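I have a worm bin. It lives behind my shed, it's as big as two shoeboxes stacked up, and when I last gave a talk at a school, the worms got more questions than I did! So I'm writing down my answers for everybody who ran out of time to ask.

## What do the worms do all day?

They eat. I give them apple cores, lettuce that's gone floppy, tea leaves and torn-up cardboard. Tiny living things called microbes (much too small to see) start breaking the food down first, and it goes soft and mushy. Then the worms slurp it up. Worms don't have teeth, so mush suits them very well.

What comes out of the other end is called a casting. Yes, it's worm poop! It looks like dark crumbly soil and it doesn't stink, and my tomato plants love it.
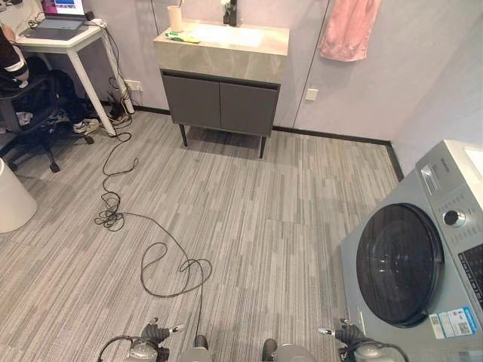

## Are they the same worms that live in my yard?

Probably not. The worms you find when you dig a deep hole like to make long tunnels, going down and down. Mine are red wigglers, and they stay near the top, where the old leaves and food scraps are. If you put a deep-digging worm in a bin it would feel pretty squashed.

My friend Dragica Nikolaidis gave me my first handful in June, in a yogurt pot with holes in the lid. I'd thought a handful would be plenty. She told me a big, busy bin can hold 1,000 worms or more, and I went home and looked at my yogurt pot and felt a bit silly – but worms have babies, and those babies have babies, so you can start small.

## How do worms breathe?

Through their skin! They have no nose and no lungs. Air soaks in through their skin, but only when the skin is damp, and that's why I keep the bin moist like a wrung-out sponge. If it gets soggy I add dry cardboard. If it gets dusty I sprinkle on a little water.

## What shouldn't they eat?

- Meat and cheese (smelly, and rats come sniffing)
- Lots of orange or lemon peel
- Anything salty or oily
- Plastic, of course, even the little stickers on fruit

I forgot about the stickers once and was still picking them out of my flower bed 2 years later. Peel them off first.

Worms don't need their teeth brushed, but you do, so wash your hands after feeding them and then go and do your own. 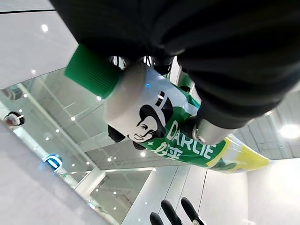

*Darlie toothpaste, with a green screw cap*

## Can I make a bin at home?

You can, with a grown-up to help with the holes.

1. Find a plastic box with a lid. Ask for small air holes near the top and a few drain holes in the bottom.
2. Stand it on a tray.
3. Fill it halfway with torn newspaper or cardboard, and make it damp.
4. Add a scoop of garden soil, then your worms.
5. Bury a small handful of scraps in one corner and put the lid on.

Now leave them alone for a few days. I know, that's the hard part! Put the next handful in a different corner, and wait until most of the old food has gone before you add any more.

Keep the bin in the shade. Worms get too hot much faster than we do, and they can't go indoors for a popsicle.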